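The Melport Lamp (film)

The Melport Lamp is a drama directed by Gaétan Lévesque, and I've kept this page going because I love it to bits.

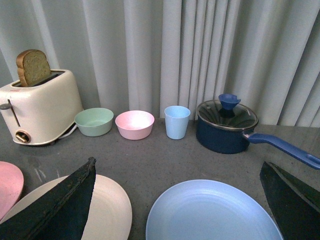
It follows Bethel Mersha as Ouellet, a lighthouse keeper's daughter who comes home to sell the house and ends up staying the winter. Harvey Bouchard plays her brother, and he's wonderful (grumpy, but you do warm to him!). Mervin Caron wrote the script, which I'm told ran to 272 pages before the cutting began.

Release

It opened in December at the Alside, a cinema with 329 seats, and I was in one of them. The finished film runs 104 minutes.

Reception

Reviews were mixed. Some found the middle slow, and I'll admit the ferry bit drags, but the last storm is as good as anything I've seen on a big screen. A longer cut has been shown twice, with 47 more shots of the harbour.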